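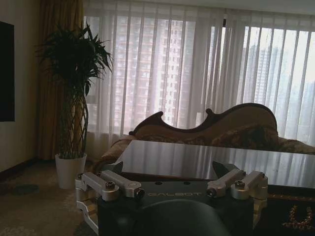 Re: [equipment] Spare fingertips for the living room work

On the question of the budget line, I've been through the Furkitz price list. A set of fingertips is 70, so 4 sets come well inside the 331 we have left until June.
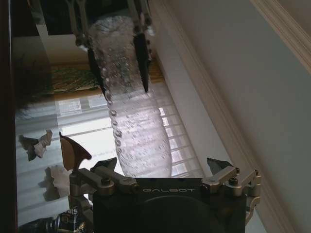
I'd order three now and keep the rest for delivery and a bin for the table clearing. Driranby can match the price but want payment up front.

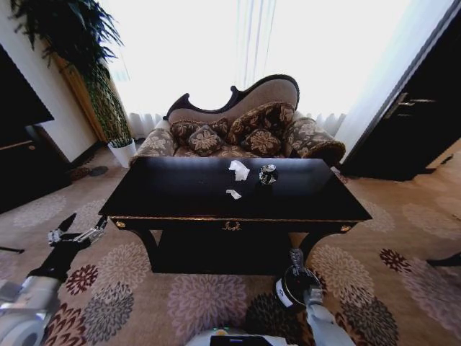 Clearing the coffee table, bottle in the right gripper

Jabłońska wrote:
> Do we need a second arm set as well, or only
> fingertips? Pondeck are asking for a yes or no
> before they hold stock for us.

Only fingertips – please tell Pondeck no for this year.
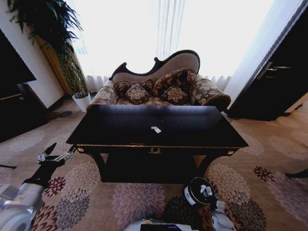 Home Robotics Group – Equipment and Purchasing

If anyone objects to the order, reply to the list by noon tomorrow. I'll send it after that.

Kwabena Aryee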